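Magazine > People > Making and Mending

"You don't need to be brave, you need a sock": an afternoon with Hryhorii Panasiuk

2023-06-02

954 shares

I turned up at Hryhorii Panasiuk's flat in Pekgate with a carrier bag on my knee the whole bus ride, feeling a bit like a child taking a broken toy to school. In the bag was a green cardigan with a hole in each elbow and another one under the arm that I'd been pretending not to know about. I'd come to interview him about mending knitwear, but I'd be lying if I said I wasn't hoping he'd have a look at it too.

He did. He had it out of the bag before I'd got my coat off.

"Lambswool," he said, turning it inside out. "Good. Washed too hot once, maybe twice. You?"

It was me. (Twice.)

Hryhorii has been repairing jumpers for 15 years, first as a favour for the people he worked with at the Trismont mill, then on Saturdays, and since March last year as his full-time job. He learned on the finishing floor, where the pieces came off the machines and somebody had to go over every one of them with a needle before they went out. He loved it and he was slow at it, and the two things didn't sit well together in a factory.

"They gave you a number to do each shift and I never once made the number," he told me, pouring tea so strong I could have stood the spoon in it. "The manager was very kind. She said, Hryhorii, you mend them like they belong to your mother. I said thank you. It was not a compliment!"

I asked what people bring him most. Elbows, obviously, and cuffs, but what he really sees is moth damage, and lots of it, nearly always in things that have been put away without a wash. He got quite stern here. The moths themselves don't eat anything, it's the grubs, and what they like is wool with a bit of skin or dinner on it. So you wash the jumper, you dry it all the way, and only then does it go in the drawer. Folded, please. He has strong feelings about hangers.

"A hanger is for a shirt," he said. "You hang a heavy jumper all summer and in the autumn you have a dress with pointy shoulders."

I went home and took everything off its hanger that same night, which took ages, and I've now got nowhere to put any of it.
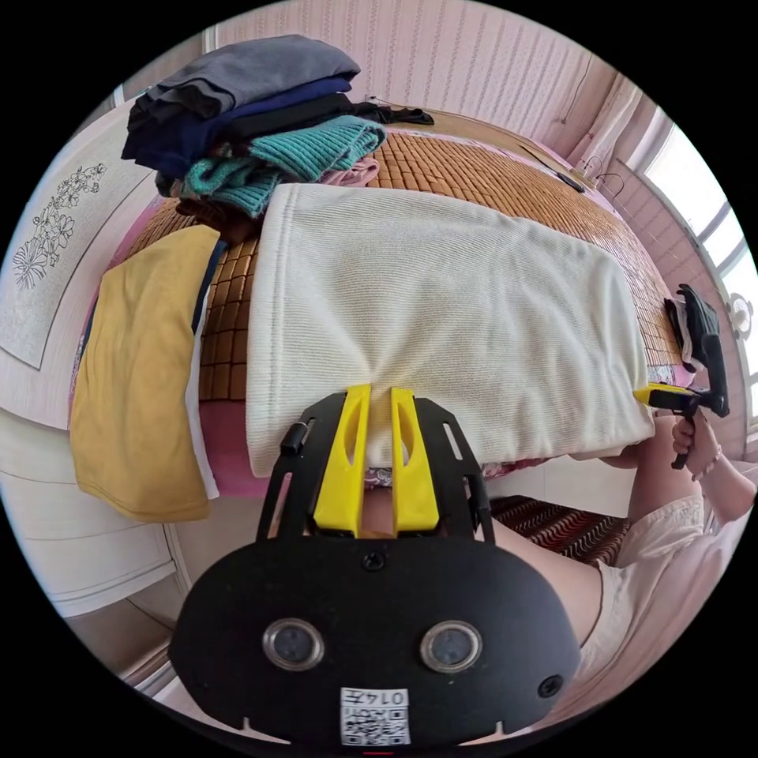 Vsevolod Kobzar thinks the folding rule goes too far, and told me so on the phone the next day when I rang to check a couple of things about the evening class the two of them teach. A light cardigan on a fat padded hanger will come to no harm, in his view, and people who are made to fold everything end up with a heap they never look through, and that's where moths get in. Better to have it out where you'll see it and wear it. They've been arguing about this for years, apparently, and the class gets both versions and can make up its own mind.

The class runs in the room over the Rudd wool shop, with 10 places a term, and I'd gone in thinking it would be mostly people who already knit. Hryhorii says it's nearly the opposite. Knitters come with a lovely plan and want the repair to vanish. The ones who've never held a needle just want the hole shut, and they tend to get on faster.

"You don't need to be brave, you need a sock," he said. "An old sock, already ugly. Put an orange in the heel and darn it. Do it badly. Then do the other one."

An orange? I'd always thought you needed one of those wooden mushrooms. He has a drawer full of mushrooms, people give them to him every birthday, and he uses them, but for a beginner he likes an orange because you can feel when you're pulling too tight. A lemon's too small. He was once asked about a potato and had no objection.

So what about my cardigan? The elbows, he thought, would take a darn, worked over and under in a thinner wool than the cardigan itself. That surprised me. I'd have gone for the same thickness or thicker, for strength, and I told him so. He pulled a jumper off the chair behind him and showed me a patch somebody had done with thick yarn, and I could feel it straight away, a hard little lump like a scab, and all round it the knitting had started to go thin. The lump doesn't stretch, so everything next to it has to do the stretching instead.

The hole under the arm was another matter. He held it up to the window for a long while.

"This one you should knit again," he said. "Pick up the stitches below, go up row by row, join at the top. It's an evening. You'll swear a little."

I asked whether he minded a mend that shows. There's been such a fashion for it, bright pink darns on navy jumpers and so on, and I quite like them. He does too, up to a point! He'll do it happily if he's asked. What he doesn't like is being told it's the only honest way, because plenty of his customers have one good jumper for work and can't turn up with a pink square on the front of it. His dad had a brown pullover from Fikholm that was mended so many times there can't have been much of the first wool left, all of it in whatever brown was nearest, and you had to know where to look.

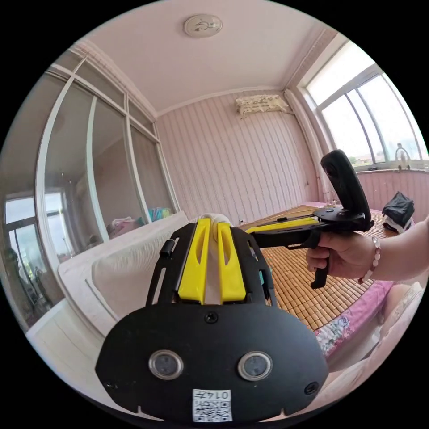

He's still got that pullover, by the way. He won't wear it, it's too small for him, but it gets washed every spring in the bath with a drop of plain shampoo and no rubbing, then rolled up in a towel and pressed with the knees. I asked about the wool setting on my machine and got a look. Then he softened and said that if the machine is new and the spin is low, fine, but he'd want to watch it go round.

Money came up, as it does. He charges by the hole, more or less, and he'll tell you if it isn't worth doing. He sends people away more than you'd think. Felted sleeves he won't touch, and he won't do acrylic either unless it's for a child who can't sleep without it, in which case it's free and it goes to the front of the queue.

I stayed much too long. By the time I left he'd shown me how to catch a dropped stitch with a crochet hook, I'd done one elbow (wonky, but shut), and he'd wound me off a little card of green for the other. The armhole is still waiting. I've bought the oranges.

1395 reads

Comments

Maureen T
I did the class over the wool shop last autumn and came out with three pairs of wearable socks. Go early, the chairs by the window are the only ones with decent light.

oldpekgater
Shampoo, yes. My gran used it on everything woollen. She'd have been with him on the hangers as well.

Dilys
Does anyone know if he does gloves? I've got a pair where the thumb has gone right at the join.

Maureen T
He did a glove for my sister, Dilys. Take the good one in too so he can copy the thumb.

J. Farrow
Sorry but I'm with Vsevolod. My folded ones were eaten and the ones on the rail weren't touched.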